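Site Visit Report: Handheld Gripper Data Collection at Dinari

Report of the Working Group on Safe Practice in Manual Handling Research
September 30, 2026

Members of the Working Group visited the Dinari training and collection facility at the invitation of its operations office. The purpose of the visit was to review how the site applies its written rules for handheld gripper work, and to compare those rules with the draft code of practice the Working Group circulated in January.

The facility occupies one floor of a former print works. It contains 8 workstations, a storage room for household items, and a small repair bench. Operators record short handling tasks with grippers held in the hand, and the recordings are later used to train robot arms at the Wura laboratory. The site collects some 1,000 recordings in a normal week.

Visitors were given a safety briefing on arrival and signed the site register. Loose jewelry was to be removed before entering the work area, and long hair tied back. Operators follow the same rules and also complete a two-part training course before they record without supervision. Training records were available for inspection and were found to be in order.

The site rulebook, known internally as the Bajpai manual, contains 59 numbered rules. It is a plain document, printed and kept at each station. The rules on fatigue are the clearest. Operators change tasks every half hour, and no one records for more than 3 hours in a day. The rules on equipment inspection are less complete. The manual requires a check of finger pads and fasteners at the start of each shift but does not say what amount of wear should take a gripper out of service. The site office agreed that a written limit is needed and will propose one.

The Working Group also discussed recordings that contain faces, personal papers or screens. Current practice is to remove such recordings when they are found during review. Our draft code asks for a check of the station before recording begins, and we recommend that Dinari adopt this step.

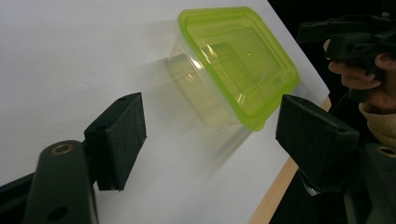
Rules for tabletop work formed the main part of the afternoon session. The draft code treats the starting position as part of the task record: the fingers should be open, and the item should be in clear view between them before the grasp begins. With a clear plastic food container on a white surface, the lime-green rim gives reviewers an edge to look for where the walls themselves show mostly reflections. The code further asks that hands stay clear of the closing fingers, and that two people working at one station agree on who moves first. The Bajpai manual covers the first point in full. It mentions the second only in its training section, and we have asked that it be moved to the main rules.

Storage of items was satisfactory. Containers, utensils and fabrics are kept on labeled shelves, and cracked or chipped items are withdrawn. Cleaning is logged by shelf, although the log does not identify individual items.

The following actions were agreed with the site office:

Dinari will add a wear limit for finger pads to the start-of-shift check.
Dinari will introduce a station check for personal material before recording.
The Working Group will supply its draft wording on shared stations.

The next visit in this series will be to Gerkodeck, where the same checklist will be used. The Working Group thanks the staff at Dinari for their time and for open access to their records.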